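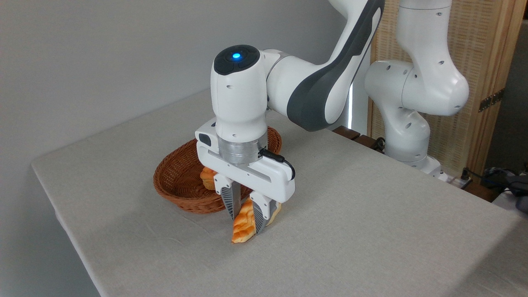
Aslı Akyol wrote in after the last issue to say that the winter coat drive had been the best thing our school did all year, and could we please stop being so gloomy about it. She has a point, and she also has two boxes of coats still sitting in her garage, so I will try to answer her fairly.

For anyone who missed it, the sixth and seventh grades collected coats, boots and hats for families staying at the Skotholm shelter. The drive ran through November. The kids made posters, the front hall filled up with bags, and by the end there were 836 items on the tally sheet. That number went on the website, on the sign by the parking lot and into the principal's letter home. It's a big number. I would like to know what it means.

I asked for the sheet and the office was good enough to give me a copy. Of the 836 items, 215 were coats. The rest were hats, gloves, scarves, single boots (yes, they were counted) and a category marked "other" that no one could explain to me. When the bags got to Skotholm, the staff there took the coats, most of the gloves and the boots that came in pairs. They had asked for adult sizes in the first place. That was in the first email from the shelter, which went to all the homeroom teachers, and it never made it onto a single poster. So we sent a lot of toddler snowsuits to a place that mostly houses grown men.

Ferhat Aksoy, who teaches seventh grade math, thinks I am being hard on the kids. I don't think I am. The kids did what they were told, and some of them did it very well. Room 17 sorted everything by size over two lunch periods without being asked. My trouble is with the way these drives get planned, and with how quickly we move from "we collected things" to "we helped people." Those may be the same thing. I'd just like somebody to check.

Then there is the matter of Kisevow. This is the fundraising company that gave us the collection bins and the banners, and is now offering to run our spring drive from start to finish. The brochure says schools using their program "see giving grow." Grow from what? I called the number on the back and spoke to a pleasant young man who said he would send me some figures. That was in December. He did send a pen.

As far as I can tell from the contract, Kisevow would keep part of any cash we raise, provide prizes for the top classes and choose the charity from its own list. Skotholm isn't on the list. Neither is the Dulent food pantry, which is four blocks from our front door and has taken our canned goods every fall for longer than I've worked here. I can't see what we would be paying for, apart from the prizes, and I'm not wild about those either. A sixth grader in my own class asked if a coat counted for more points than a hat. That was with no prize at all.

Now for the good part, and Aslı is right that I left it out last time. After the drive, 57 students signed up to write to the shelter and ask what was needed next. The answer came back in January: socks, phone chargers, bus passes and plain black backpacks. Nothing cute about it, and nothing that will fill up a front hall. The student council would like to make that the spring project and buy the things new, with money from the bake sale and the Alexiou Street car wash. They have asked for one class period to plan it and one adult to drive.

I think we should let them. I also think we should hold off on putting any totals on the sign until Skotholm has told us what got used. If the answer is disappointing, print that too — the students can take it, and they will plan the next one better for having seen it.

The Kisevow proposal comes up at the March staff meeting, at 3:30 in the library. Copies of the contract are in the office, and the part about who picks the charity is on the fourth page, in small type. Parents may attend and may speak. If you have coats at home from the last drive, please don't bring them to the front hall. Aslı's garage is also full.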